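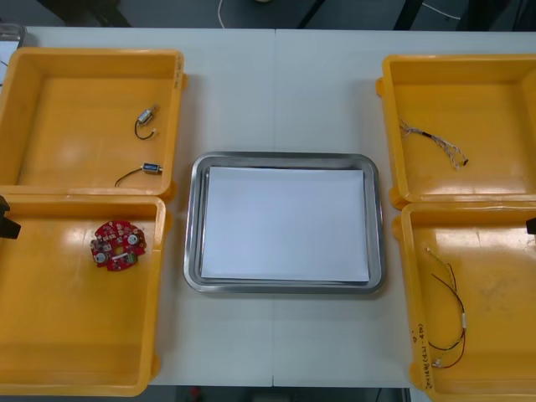
Workshop notes / Rates and conversion

February, after lunch. Reran the Curberg invoice through the currency sheet and got a third answer, so at least we are consistent in our inconsistency.

Polerora's feed skips weekends and the sheet fills the gap with zero. Of 372 rows, 127 were krona to zloty at a rate of nil, a bargain by any standard. Swapped in the last good rate and the total came to 1064 zloty, same as Viklund's.

Stodbridge still rounds before it converts. Have asked them to stop, again.

To do: check the euro tab, which I have been avoiding. Old copy kept as rates_old_old.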